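My daughter got her first phone at 11, and the school handed out a leaflet telling parents to install a monitoring app the same day. I didn't. I still think that was right, though I understand why most of the other parents on our street went the other way.

The apps are sold as peace of mind. My sister-in-law, Pauline Wainwright, pays for one called Flukex. It sends her a summary of her son's messages every Tuesday, and she reads it on her lunch break. She says she has found two things worth talking about in a year. Her son found the summaries too, and now he talks to his friends on a game console.

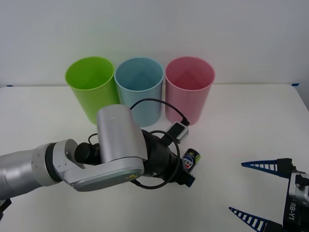

## What we do at home

Phones charge in the kitchen from 9 p.m. Mine does too. New apps get installed with one of us sitting there, and we go through the settings together. If a stranger writes to her, she shows us, and she doesn't lose the phone for it. That last rule matters most to me. A kid who expects punishment will keep quiet.

I don't read her messages. I never read her notes from school either.

## Where I'd make an exception

If a child is being threatened or is talking to an adult in secret, I would look, and I'd tell her I was looking. Around 40 dollars a year for software is not much in that situation. For an ordinary kid sending jokes to her friends, I'd keep the money and ask her how her day went.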